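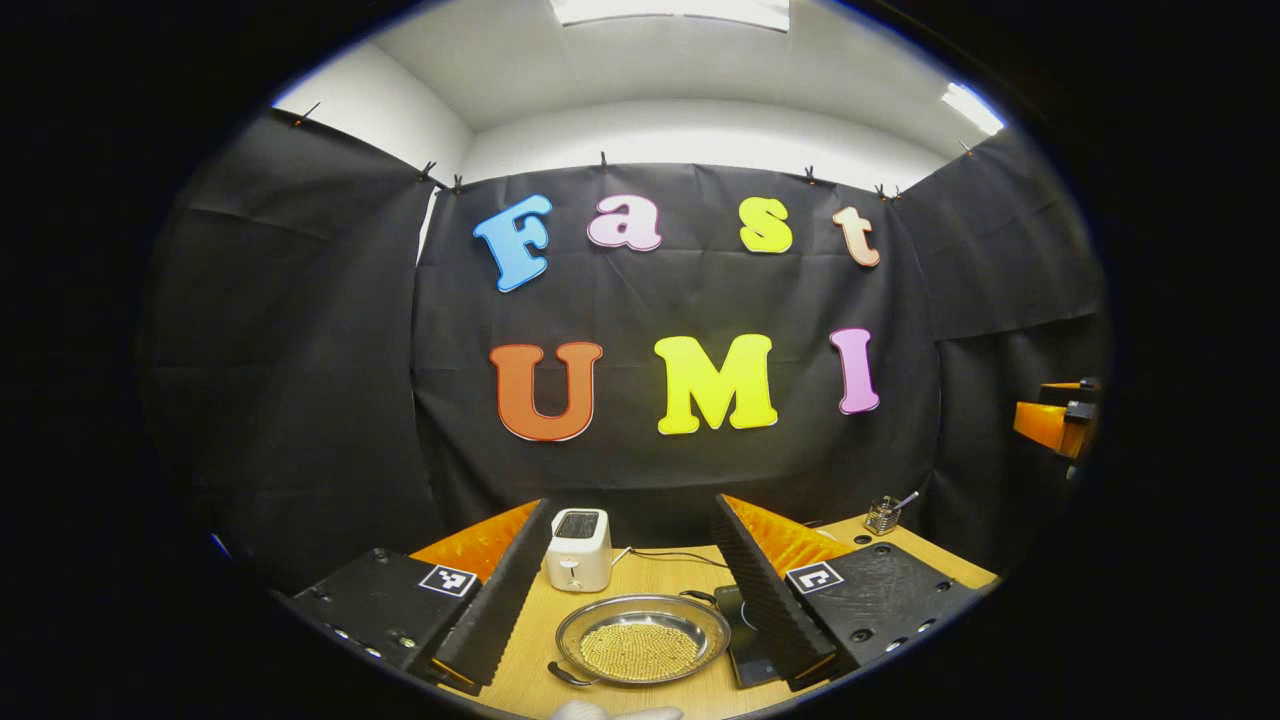

Demonstration Operators, Manual Task Recording (2 positions)

Alleo Laboratory for Manual Skills invites applications for two fixed-term positions in its Demonstration Program. Operators perform everyday table-top tasks with a hand-held gripper so that the recorded movements can be used to teach the same tasks to a robot. The positions are based at our Prinduritz building and report to Yaa Bawa, Head of Data Recording.

Duties

Operators work at a fixed station and carry out tasks from a written task sheet. Current sheets cover kitchen work: handling small appliances, moving pans, and picking up and putting away utensils. Each task is repeated many times, with the starting position of the objects changed between attempts as the sheet directs. The operator will:

Set out the objects for each task and return the station to its starting layout.
Perform the task at a steady pace, using the gripper only.
Mark each attempt as complete, failed or doubtful in the session log.
Report worn gripper fingers and damaged markers to the shift lead.
Spend up to one session per week on remote control of the robot arm, after separate training.

Failed attempts are kept on file and do not count against the operator. Speed is not assessed during the first 12 sessions.

Requirements

Applicants must be at least 18 years of age and entitled to work in the United States. They must be able to work with the hands for extended periods, with breaks, and to lift a gripper repeatedly with either hand. Good close vision, with or without glasses, is required. No background in engineering or programming is expected. Experience in food service, sewing, assembly or laboratory work will be considered an advantage – please describe it in your letter.

Terms

Work is part-time, 19 hours per week, in morning or afternoon shifts. The appointment runs through the end of February and may be extended. Training is paid at the full hourly rate. Pay follows the laboratory's scale for technical assistants, which is sent to all applicants invited to interview.

Recordings show the work surface and may include the operator's hands and voice. Successful applicants will be asked to sign a recording consent form before their first session.

How to apply

Send a one-page letter and a résumé to Hazel Villanueva, Personnel Office, Room 133, quoting "Demonstration Operator" and stating which shift you prefer. Applications must be received by 1 September 2022. Interviews include a short practical trial at the station – no preparation is needed.

Alleo is an equal opportunity employer. Applicants who need an adjusted table height or other accommodation for the trial should say so in their letter.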